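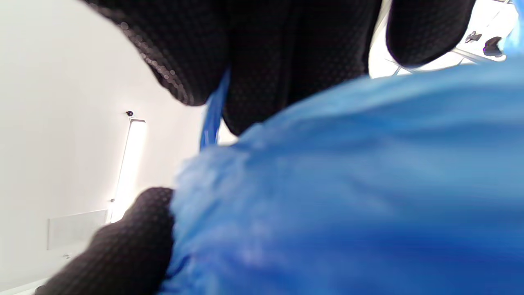 4.2 Why people keep thin bags

I went into the Clernside interviews thinking that people save shopping bags to save money. Most of the 62 households I talked to had a drawer, a hook or a bigger bag where the thin bags went, and I figured the reason would be thrift. Money came up, sure, but a lot less than habit did, and a lot less than touch. People talked about how a bag feels when you pull it out of the drawer, whether it slides, whether it sticks to itself, whether you can get it open with cold hands. Winter gloves were a whole topic of their own. The kind of black stretchy knit in Figure 1, with the crumpled bright blue right up against it, is close to what many people in Clernside wear from the first frost on, and several told me they would sooner carry a loose cabbage home under one arm than try to open a thin bag with those on.

So I went back and sorted the answers again. The first time through, I had one big pile called "practical reasons," and it was hiding too much. The second time I split it into opening, carrying and storing. Opening turned out to be where bags get thrown away. A bag that won't open on the first or second try goes in the trash even when there is nothing wrong with it, and people feel a little bad about that, and then they do it again the next week.

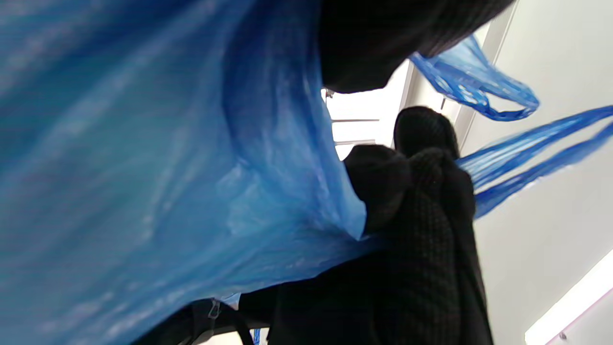 Carrying is a different story. Nobody I interviewed in the Torvik neighborhood worried about a bag tearing on the way home, even though the walk up from the market there is long and steep. They double up. Two thin bags, one inside the other, and the outer one gets saved and the inner one gets used for scraps. I heard this from people in their twenties and from people who have been shopping at that market since it opened — same trick, nearly the same words. In Tralar, which is flat and where more people drive, hardly anyone doubled, and the bags there were more likely to be saved in one piece for lining a wastebasket.

I should say something about knots, too. A tied bag is mostly a dead bag. If the handles were knotted at the stall, people usually ripped the bag open at home, and a ripped bag only had one more job in it, if that. If the handles were left loose, the same bag might go around three or four more times. I didn't ask about knots in my first round of interviews (I wish I had), so what I can say about them comes from the second round only, when I went back to 30 of the households in August.

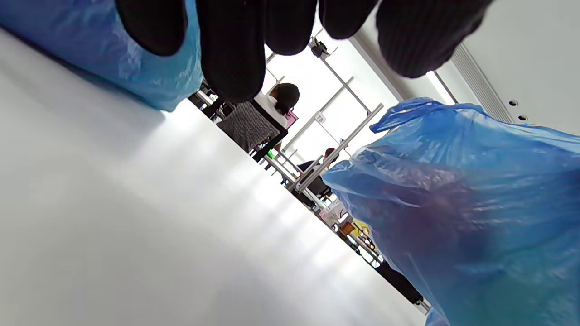
Storing is where people disagree, and where I had the most fun. There are folders and there are stuffers. Folders press the air out, make a flat strip and then a small triangle or square, and line them up. Stuffers push everything into one bag and pull out whatever comes. Both groups think the other one is a little odd. I expected the folders to reuse more, just from the care they put in, but the stuffers came out ahead in my notes. A folded bag starts to look like something worth keeping nice, and a few people admitted that they had stacks they hadn't touched in years. One household had held on to bags from Droten, a grocery store that closed before 2000, and they had no plans to use them.
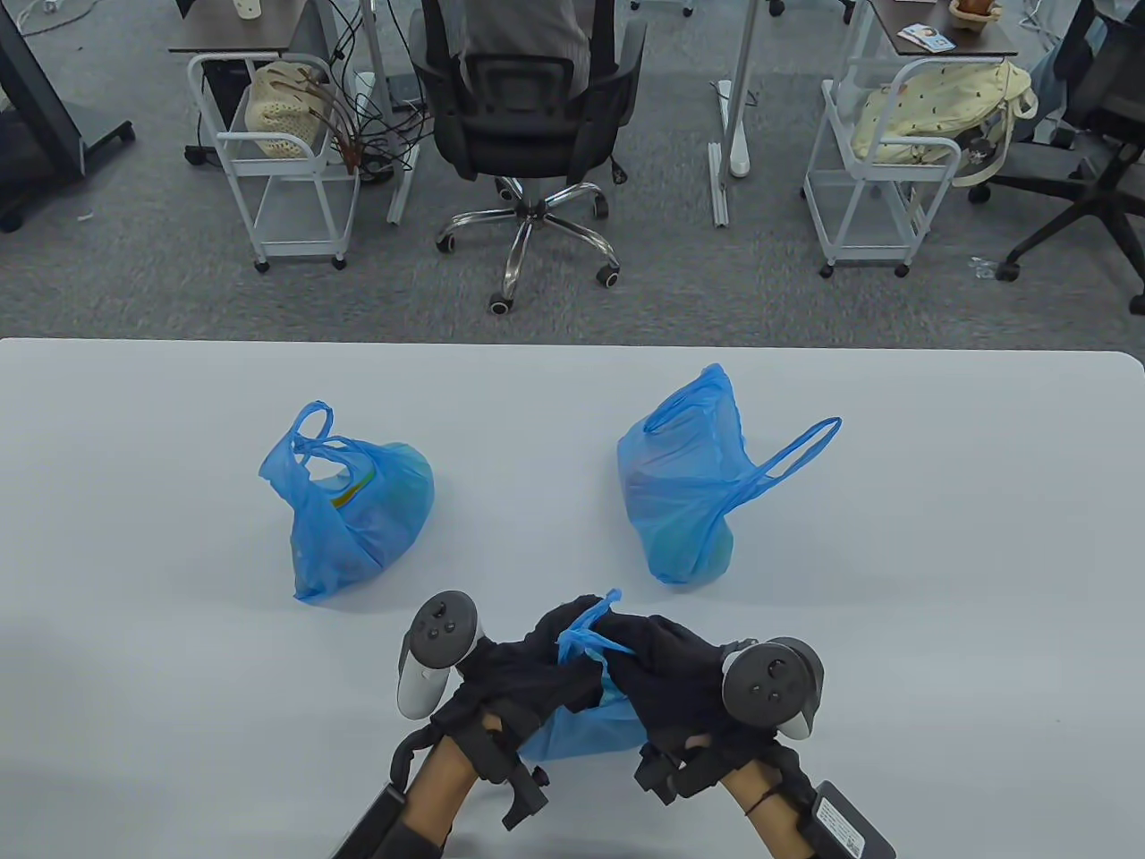
Does charging for bags at the register change any of this? It changes how many bags come into the house, and as far as I can tell it does very little to what happens to them afterward. Households that paid for their bags kept them in the same drawers and gave up on the sticky ones at the same point.

There are some limits here that I want to be plain about. I relied on what people told me and on the drawers they were willing to open, and a person who knows I'm coming may well tidy up first. Nineteen of the households were reached through friends of people I had already interviewed, so they probably shop in the same places and share some of the same habits. I also talked mostly with whoever does the shopping, and in a few homes the person who does the putting away had other ideas entirely — I could hear them from the next room. Section 4.3 takes up paper bags, where opening is hardly a problem and rain is.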